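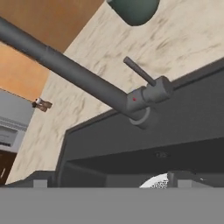 Droltovstead 2 save files and the December patch

1 Nov 2022

I have been playing Droltovstead 2 on my phone since the open beta, and the save system has bothered me the whole time. Jernex has now posted the change list for the December patch, and most of it deals with saves, so I spent the evening going through it.

The current build writes one save file per town. Every placed object gets its own entry, and the whole file is rewritten each time you leave a menu. Early on you will not notice. My main town, Ritchie, has passed 4000 objects, and closing the build menu now stalls the game long enough for the music to drop out. On my old tablet it sometimes closes the app. When that happens during a write, you go back to the last cloud copy, and on my account that copy is only made at the end of an in-game day.

According to the list, the patch splits each town into blocks and writes only the blocks that changed. There is also a second local copy, kept until the new one has been checked. I would have liked that at launch.

Catherine McIver left a comment on my last post asking whether old towns will carry over. They will, but the conversion runs once and goes one way. After a town is converted, the old build cannot open it. If you share an account between two devices, update both before you open anything. The download is listed at 132 MB on Android, and the conversion needs extra free space on top of that. The list does not say how much.

Other items I care about:

Controller mapping is stored per device.
The Atine map loads its river tiles in the right order.
Autosave can be set anywhere from one to nine minutes, or turned off.
Screenshots no longer include the toolbar.

Still missing is manual export. Delali Amissah wrote a small desktop script that copies the save folder over USB, and it works with the current build – I use it weekly. It reads the old file layout, though, so it will need changes once the blocks come in. Until then I am keeping a copy of Ritchie on my laptop and leaving auto-update off.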